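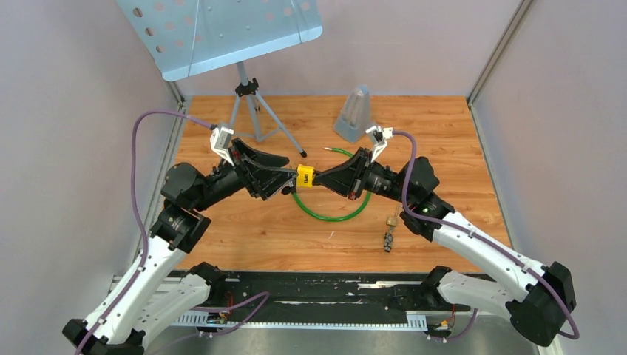 Part-time robot cell tech wanted, Castley

Posted Jul 5, 2020

Hi! I run the two-arm cell at Durnico and I need a second pair of hands for it, 20 hours a week, mornings if you can manage them. You'd be keeping one machine happy. Just the one, but it has two arms on a shared rail and they don't always get sick on the same day.

Most of the job is cables and fingers. The purple cables run along each arm to the gripper, and the little white clips that hold them work loose if you let them. So every shift starts with the arms parked and you going along each cable with your hand, clip by clip. Then the gripper brackets, then the wire connectors down by the rail. After that you set the tabletop for the day's task (small stuff, like tags, tubing, a padlock, a metronome) and run the handover check, where both grippers have to hold the same piece without fighting over it. When they do fight, you get to figure out which wrist has drifted. I love that part, you might too!

I'd like somebody who has fixed things for money before: copiers, sewing machines, bikes, whatever. Robot experience is nice but I came here from vending machines, so I can't be picky. You should be OK with a hex key, a multimeter and writing legible notes in the cell log.

Training is with me, and you'll get your own bench and a key to the tool crib.

To apply, send a few lines about the last thing you repaired to Durnico, Box 797, Castley, and put "Cell tech" on the envelope. No resume needed at this stage.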